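Topic: Is it worth to keep old cables when you move to a smaller apartment?

marisol_knits
Posts: 145
I am moving in December from a house to a small apartment near the Cárdenas market, and I must decide what stays with me. Clothes were easy. Books were painful but I did it. The cables are the problem. I have two full drawers, and for each cable I think that one day I will need it.

Please tell me how you decide. I do not want to pay for a storage room. 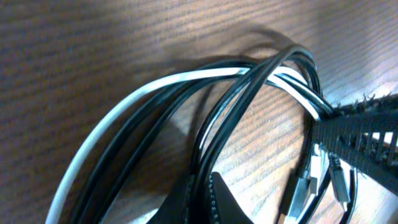
My rule until now was simple: if I did not use a thing for one year, it goes. With cables this rule does not work well, for the reason that I can not remember when I used them. Three of them are now in one loose coil on the table, the white one makes the biggest loop, and I have looked at them since breakfast without a decision. The movers from Jonda charge by the box, so I would like to finish before they come for the estimate.

Flotus
Posts: 3,000
Throw them. I moved four times and I never missed one cable. A new one costs less than the space it takes.

prendance
Posts: 643
I disagree with Flotus. Last winter I needed an old printer cable and the shop wanted 70 for it with delivery. Keep one of each kind – only one – and write on a piece of tape what it is for.

Flotus
Posts: 3,000
And how often did you print after that?

prendance
Posts: 643
Every month. My mother does not read letters on a screen.

oldharbor
Posts: 70
Please do not put them in the kitchen trash. Many towns have a box for electronics, ask at your library. I also think the tape idea is good, but use paper tape, the plastic kind leaves glue.

marisol_knits
Posts: 145
Thank you to all. I will try one shoebox with labels, and what does not fit goes to the electronics box. Flotus, I am sorry, I am not so brave as you. Next question will be about the winter coats.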